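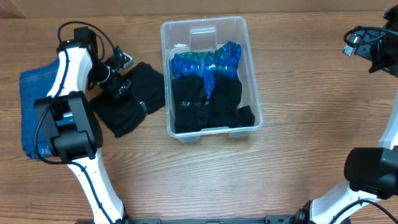 Clirkero Clothes Packing: rules for recording, labeling and release

5 min read

We love this task! Packing clothes with two arms looks simple until you try to write down what a good run is, and most of this card is our attempt to do that. Every run works with soft items and one clear bin, like the one with the rolled black garments and the blue sequined fabric inside it. Shiny cloth and plain black cloth are both in the set on purpose, and the labels have to treat them the same way.

Layout
- badix/ raw joint and camera streams
- gerlach/ labels, one file per run
- RULES.md the long version of this page

Recording rules
1. Check the stop button before the first run of a session.
2. Keep hands off the table from the start mark to the end mark. If a hand goes in, the run is marked "touched" and stays that way.
3. An operator drives for 6 runs at most, then swaps out.
4. Never trim a failed grasp. Failures are some of the best data we have!
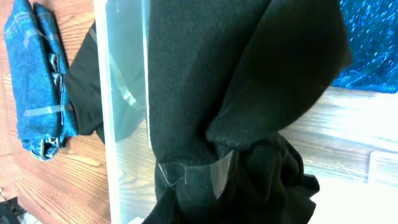

When does a grasp count as a success? It counts when the item leaves the surface and is let go where the label says it should be. A slip followed by a second try gets two entries, and both are kept.

Labels come from a fixed list of 8 verbs (see RULES.md). Please don't add new ones in a pull request without opening an issue first. We argued over "tuck" for most of February and would like to keep the peace.

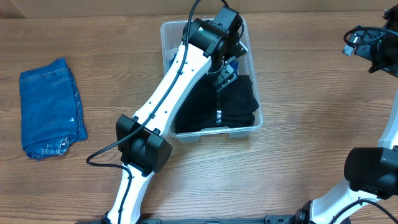
Can I mix runs from before and after a recalibration? Only if you keep the calibration ID with each run and report results for the two groups separately. The loader warns you if the ID is missing, but it won't stop you.

Release checks
- clocks on all streams agree
- no faces, badges or mail in any view
- 4 runs per session reviewed by someone who didn't drive
- notes filled in, even if the note is "nothing odd" 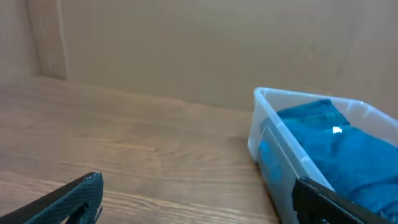
Dredia wrote back after trying the checklist that the review step should come before labeling, so that bad clocks get caught while the session is still fresh. We think that's a great point, and version 5 of the rules will switch the order. Until then, either order passes.

Last edited 2022-10-12. Fixes and complaints are both welcome in the issues!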